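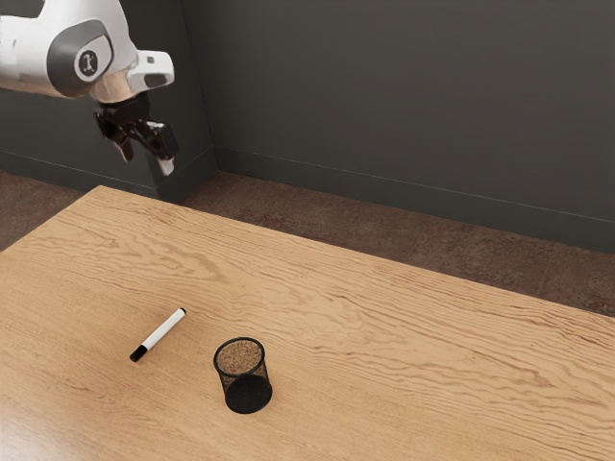
# Chuensuk adds desk-tidying pack to its robot arm simulator

Chuensuk, a software firm based in Gandinholm, has put a desk-tidying task pack on sale for Odton, its simulator for robot arms. The pack went out to existing customers in June and is now open to anyone with an Odton license.

It is meant for small labs and colleges that want to test arm control software before they try it on hardware. The main job in the pack is putting a pen or marker into a black mesh cup on a wooden table. Users get a white arm, a two-finger gripper and a plain room with dark gray walls, and they can swap in their own control code.
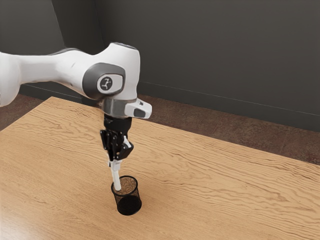 *A white pen held over the mesh cup in Odton, with its tip just inside the rim.*

The pack has 352 starting layouts. Each one changes where the cup and the pen begin, and users can lock a layout or have the program pick one at the start of a run. A single license costs $2,925 a year and covers 2 computers. Schools can buy a classroom license for up to 50 students, with the price given on request.

Chuensuk says runs can be saved and played back from the room view or from a close view at the gripper.

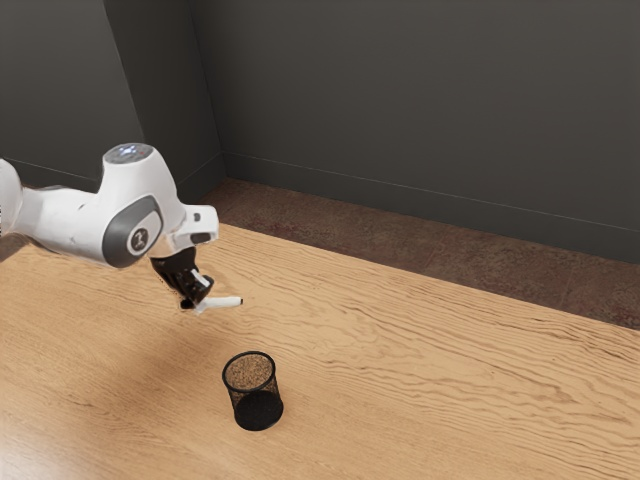
Playback can be slowed down or stopped at any point, and the joint positions can be saved to a plain text file. The company says this was the feature customers asked for most after the first release of Odton, which only kept a score at the end of each run.

A cup can also tip over in the simulator. The software does not reset the table when that happens unless the user turns that setting on. A run with the cup on its side can be kept with the others and marked as failed, or left out of the results.

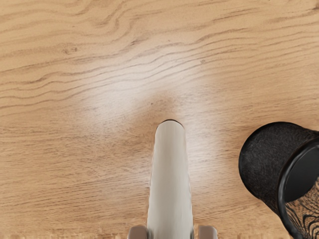

## Trial and support

A free trial with a small set of the layouts is available from the Chuensuk site. Support is by email on the single license, and classroom buyers also get a setup call. The company's training office in Bonorholm will run a short online course on the pack, at no extra charge for license holders.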